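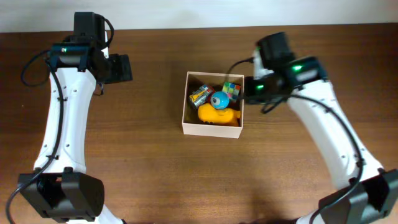
Two-arm station with the packing tray between the grippers.

Since February our small unit has been gathering examples for a packing policy, the piece of software that is meant to place mixed objects into a shallow tray using two arms. I have been asked several times how the collection is organised, and this post sets out the present arrangement. It replaces the short note I published when the work began.

The project is called Firlow and is run from our rooms in Brusach. The target for the first release is 1,000 accepted examples. An example is one complete attempt, recorded from the moment the operator takes control until both arms have returned to rest. Attempts are stored whether they succeed or fail, but only those passed at review count towards the total.

Each operator works to a written sheet. The sheet names the objects to be used, the side from which each is to be presented and the arm that is to lift it. It does not prescribe the path of the arm. An earlier version did, and the resulting recordings were so alike that the trained policy could not cope when an object had been set down at a slightly different angle. Operators are now asked to move as they find natural, at a steady pace, and to correct a poor grasp in full view of the cameras. A correction is useful to us. A long pause while the operator considers what to do is less so, and any example containing one is sent back.

The choice of objects has taken more discussion than I had expected. We wanted shapes that ask for different grasps, and household toys supply these cheaply.
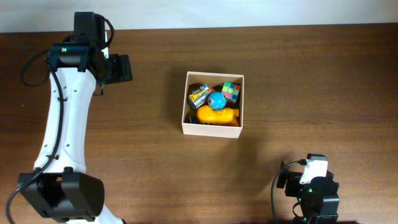

A puzzle cube can be gripped squarely by its faces but will often settle at an angle once its neighbours are in place. A ball offers no flat side at all. Long rounded items take up a great deal of the floor of the tray and largely decide where everything else can go, so the sheet varies the point in the sequence at which they are introduced. Small dark objects remain the most troublesome for the vision side of the system, particularly in a shaded corner, and we have kept them in the set for that reason.

Review takes place every Wednesday. Two reviewers watch each recording separately and mark it against 4 questions: whether the instruction was followed, whether the objects ended inside the tray, whether the arms stayed clear of one another, and whether all camera streams are complete. Where the marks differ, the recording is watched again by both together. Up to 200 examples can be dealt with in one sitting, although attention suffers well before that point and I would prefer a lower limit.

The labelling tool, which we call Lâm, was written in house. It holds the instruction text, the operator's remarks and the review marks beside the recording. Its search function is still poor. Anyone wishing to find all examples in which the ball was placed last must at present read through the remarks, and an improved index is planned.

I have also been asked whether the same method would serve for larger industrial arms, Comau machines being the case most often raised by visitors. We have made no trial of it. The recording format does not depend on the size of the arm, but the working rules around the station would have to be rewritten from the beginning, and our present room would not be suitable.

The instruction sheets are being revised for the second half of the collection. The main change is that operators will be given fewer words and more freedom over which object to take first. I will publish the new version once the reviewers have agreed the wording of the second question.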